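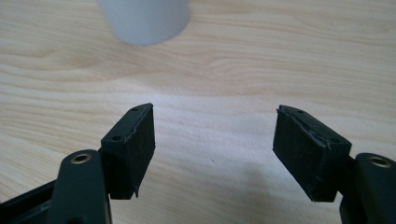 The Riltow hand gripper, jaws open, over a timber tabletop.

Riltow hand gripper

The Riltow is a hand-held, two-finger gripper sold as a kit by Holberg, a small robotics supplier, for people who want to record how a human picks things up so a robot arm can have a crack at it later. I look after the entry for it on this wiki, and I've also used one a fair bit, so you're getting a mix of the official story and my own grumbles (the grumbles are marked as mine, more or less).

Background

The design goes back to Cor Van der Linden, who drew up the first linkage while he was still at Koster, a firm that made packing machinery. Koster wasn't keen on it. He took the drawings across to Holberg with Tamás Pálfi, and the two of them got the first kits out the door one October. There was a Mark 1 with bare plastic fingers, which I never got to try, and owners from that time tell me it dropped anything smooth! The padded jaws came in with the Mark 2, and that's the version everyone means now when they say Riltow.

Holberg says it has shipped 2,922 kits. I haven't found a second source for that figure, so if you've got one, please add it to the talk page.

Design

Each finger is a dark block on a short arm, with a brass-coloured bushing set in the arm's rounded end. The blocks are held by screws and you can swap them without taking the rest apart, which I love, because it's the bit you'll be doing most often. The jaws face each other at an angle and the padding covers the inner faces. Kit weight is 417 grams with the handle on, and my wrist starts to notice after half an hour or so.

Fatov makes the replacement pads. They're sold in pairs and they aren't dear, but postage can be a bit rude if you live out of town.

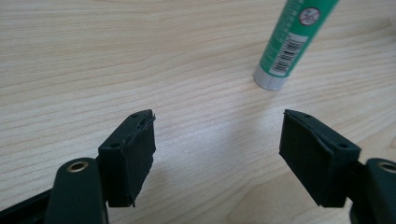
For practice objects I'd stick with ordinary stationery and whatever's in the kitchen drawer. A glue stick is a favourite of mine: it's light, it rolls if you're careless, and you can try it lying down or standing on its end, and those feel like two completely different jobs. Do the lying-down grabs at a few different angles, too. I spent my first afternoon lining everything up neatly with the jaws and ended up with a very tidy set of recordings that all looked the same.

Wear and upkeep

Now for my main grumble. The padding frays. It starts along the top edge, then it peels, and before long you've got a ragged fringe. Ikechukwu Briggs, who wrote the owners' guide, suggests changing pads after 62 hours of use. I stretch mine well past that and trim the loose bits with nail scissors, and Roy Pearce on the forum reckons I'm asking for trouble. He may be right. Dust and lint stick to the pads as well, so give them a wipe with a barely damp cloth and let them dry before you start.

Reception

Frans Van Damme reviewed the kit for a hobby newsletter and liked the linkage but called the pads "a consumable dressed up as a part". Fair enough, I reckon. I'd still buy it again, with a spare pair of pads in the same order.

See also: Holberg; Fatov replacement pads; Koster packing machinery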